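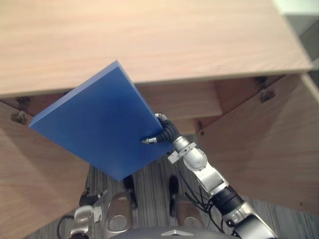
Sunday, workshop book. Filing task on the wooden furniture, continued from the page of Ferenc Vass. The question for me was how much grip force we can use before the finger sleeves begin to wear. I have set the limit to 18 N for all flat objects, and the same number goes for the blue board, which the right arm takes by its edge with two fingers, tilted, in front of the desk. At this angle the whole weight pulls on the wrist, so I wrote a lower speed for the turn: 50 mm per second. Please do not change this without a note. Gizella asked for a faster one, but I prefer to wait until the new Zotley bearings have come.

Second point, the approach height. The old value was measured from the floor, and this was my mistake from January. I have now put the zero on the top of the cabinet, and every height in the file is counted from there. Approach is 6 mm above, then slowly down.

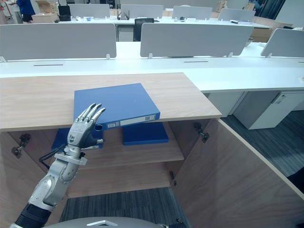
The left hand has its own file. It was made by Boglárka and I did not want to mix it with mine. In her version the fingers close one after the other, in mine they close together. I think hers is better for thin things, but it needs more time – on the bench I measured 245 ms more for each closing. For us this is not important.

I also read again the Bodnár manual about the finger joints. Page 50 says to check the play after each long session. We have not done it regularly. I will hang a paper by the door, and who finishes last should sign it.
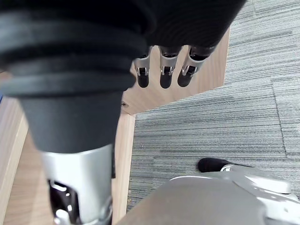
The cables must be looked at too. Ferenc Somogyi wants to tie them shorter, I would like to leave some slack for the elbow. We did not agree yet.
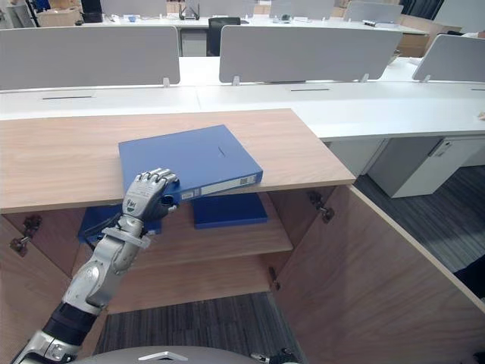 For the next time: save the joint log before switching off, copy both hand files to the Selto drive, and ask Rosalie if the spare sleeves are still in Pirstead. The camera calibration I leave as it is. Open question is the order of closing the doors, left first or right first. I wrote left first in the file, but it is only a guess.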